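The folding board, the file fold and my bad attitude

27 February 2025

I have owned a folding board for T-shirts since January and I would like to register a complaint.

It was sold to me (well, to my household) as the end of the messy drawer. You lay the shirt face down, flip the left panel, flip the right panel, flip the bottom up, and there is your shirt, looking like it came off a store shelf. The woman in the video did a shirt in the time it takes me to find the armholes. She had a very large house and no visible dust, and I should have taken that as a warning.

My friend Pavithra Thevar swears by hers. She also irons pillowcases, so we are working from different assumptions about what a weekend is for.

The trouble is that a board only helps with the last part of folding, and the last part was never where I was losing time. A T-shirt comes out of the dryer as a lump. One sleeve is inside out, the hem has rolled up on itself, and the whole thing has twisted around the body so the side seams are now running down the front. Before any panel can be flipped, somebody has to turn that lump into a flat shirt. That somebody is me, with or without a board.

Dark shirts are the worst of it. I wear navy most days, and when a navy shirt is in a heap you can't tell the front from the back or the neck from the hem unless you pick it up and go looking for the label. On a dark surface it's hopeless.
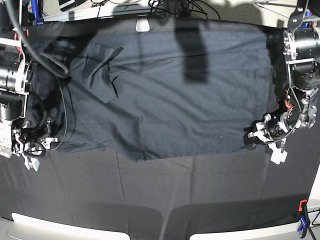

I tried to be scientific for one laundry load and paid attention to which part I hated. It was the flap. There is always a bit of shirt lying on top of another bit of shirt, and you tug the bit underneath and the top bit comes along with it, and now you have a deep diagonal fold where there wasn't one before. Smoothing with the flat of the hand does nothing for this. It pushes the fold somewhere else. You have to get hold of the layer and lift.

Every tidying book I have looked at skips this. They begin with "lay the garment flat," as if that were a thing you say and then it is so. I went back and checked the one Yamuna Murthy lent me, 232 pages, and the getting-it-flat part is one sentence. There is a whole chapter on drawer dividers.

So here is what I do now, for whatever it's worth to anyone with the same drawer.

Find the two shoulder seams first. Ignore the hem, ignore the sleeves. If you have the shoulders, you have the shirt, and everything else will hang down off them more or less in the right order. Pick it up by those two points, give it one good snap, and lower it to the table hem first, pulling slightly toward yourself as it goes down. The hem grips the table a little and the body lies out behind it. It will still be wrinkled. Leave the wrinkles alone for a minute.

Then do the sleeves. Short sleeves like to tuck themselves under the body, and you won't see it on a dark shirt, you'll just feel a ridge. Run your hand along the side and pull out whatever is hiding there.

Only then do I bother with creases, and I only bother with the long ones. I pinch the cloth on either side of the crease and pull apart gently. The little shallow ones disappear into the fold and if they don't, they come out when you've worn the thing for ten minutes. I refuse to believe anyone on the bus is inspecting my torso.

About surfaces. I was told by a laundry forum that a bed is fine, and a bed is not fine. The comforter gives, so the shirt sinks, so every time you press on one part another part rises up. A bare tabletop is better but the shirt skates around on it. What works for me is a table with a cloth over it, something with a bit of drag. The cloth should be a different color from the shirt if you can manage it, which I usually can't.
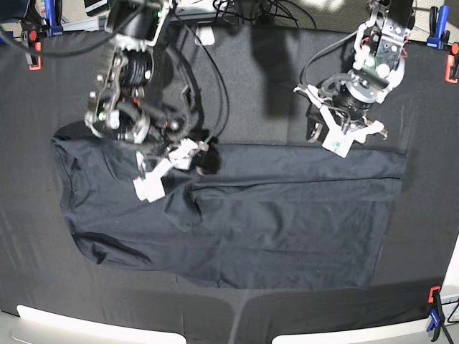
As for the fold itself, I've been through three schools of thought and am loyal to none. The file fold, where the shirts stand up in the drawer like folders, looks terrific on the first day. By the fourth day I have pulled out a few and the rest have fallen over into the gap like drunks. The store fold stacks nicely, but I only ever wear the top 2 shirts in the stack. Then there's that trick where you pinch in two places, cross your arms and the shirt folds itself in one move. I can do it. It impressed my nephew. It also comes out crooked every single time, and I end up refolding it on the table like a regular person.

What I've settled on is in half lengthwise, sleeves back over, then up in thirds. It takes no equipment. It isn't pretty at the neck. It fits the drawer.

Adi Nugroho wrote to me after my last laundry post to say that I should simply hang everything, and that he hasn't folded a T-shirt in years. I thought about it. But hangers stretch the shoulders on anything cheap, and most of what I own is cheap, and my closet rod already bows in the middle. I'm also suspicious of any solution that begins with buying 80 hangers.

The board is behind the bedroom door. Pavithra says I haven't given it a fair chance and that my shirts would be more even if I used it. They probably would be. I may try it again on the white ones, where I can at least see what I'm doing, and if I change my mind about it I'll say so here. Next up is fitted sheets, and I already don't like my odds.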